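**Gripper corner: the jumper round**

Oct 16, 2018

Hello again from the Pamness end of things! Last time I promised you I'd finally get round to the soft stuff, and I've kept my word. Boxes and tins are all very well, but what most of you write in about is laundry, so this month it's knitwear on a bed, with a pair of hand-held grippers, one for each hand. 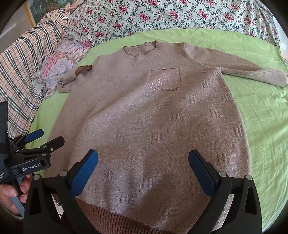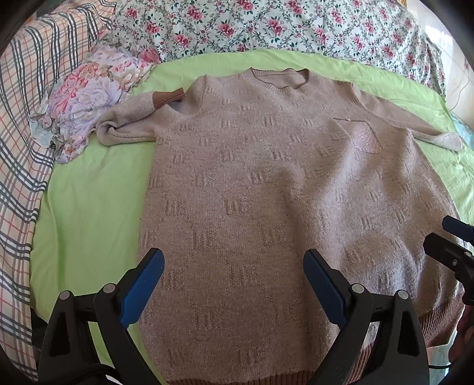

I went into this thinking the grip itself would be the hard bit. Knit is thick, it squashes, and a two-finger gripper with soft pads ought to get hold of it without much fuss. And it does! The blue pads take a pinch of ribbing very nicely, and I can lift a hem and lay it down again without thinking much about it. Where I come unstuck is the sleeves. If I go in too flat I pick up the sheet as well, and then the whole bed comes along for the ride. If I go in too steep I only catch the top layer and the one underneath stays put. I've settled on coming in low from the side with the fingers nearly shut, then opening a little and scooping – it feels daft but it's the best I've found so far.

Patch pockets need a bit of care too, especially anything with sparkly bits on it. I keep the pads well clear and take hold of plain knit.

A few of you asked how this compares with the Aksoy pads I was so rude about in June. I dug them out and did the same fold with both, 20 goes each, same jumper, same bed. The Aksoy ones are firmer and they do let go more cleanly, I'll give them that, but they slid off the cuffs far too often for my liking. For shirts I might still choose them. For wool, no thanks.

The other thing I've been fiddling with is where the camera sits. I like to see both fingertips and a good bit of what's beyond them, so I know where the collar is while I'm busy down at the hem. Tilt it too far down and you get a lovely view of the pads and no idea which way up the garment is (ask me how I know). I've marked my favourite angle on the bracket with a dab of nail varnish.

So far I've got 873 folds saved, good and bad, and they're all going up to the Drilstead group to be sorted through. Please do keep the bad ones when you send yours in! The fumbles are every bit as useful to them, and I'd hate to be the only one sending in heaps of crumpled sleeves.

Next up is towels, and after that I'm hoping to borrow the little Preltoda controller and see if its slower closing speed helps with thin cotton. If you've already tried one, drop me a line before I make all the same mistakes.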